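Splitting a gripper recording into pick and place segments with Panside

Updated Sunday, September 20, 2020

You need one recording with video and finger width. Open it in Panside and set the playback rate to 13 frames per second. Scrub to a frame where the fingers are open and the mouse is on the pad.
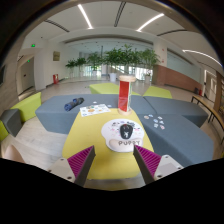 Press M to drop a marker. Repeat for every frame where the mouse is at rest on the yellow table, on the pad or off it. Markers less than 200 ms apart get merged on save.
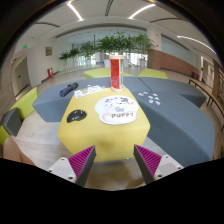 Next, open the width plot and drag the threshold line until it crosses each closing edge once. If it crosses twice, raise the smoothing window to 21 samples. Check the result against a frame with the mouse between the fingers. 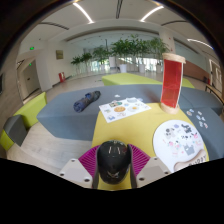 Run Split. Each segment gets its own folder, with the poses in a Tromton file. Segments longer than 675 frames are flagged in orange and have to be trimmed by hand. The April build wrote the width column in meters, so convert older files to millimeters before loading them.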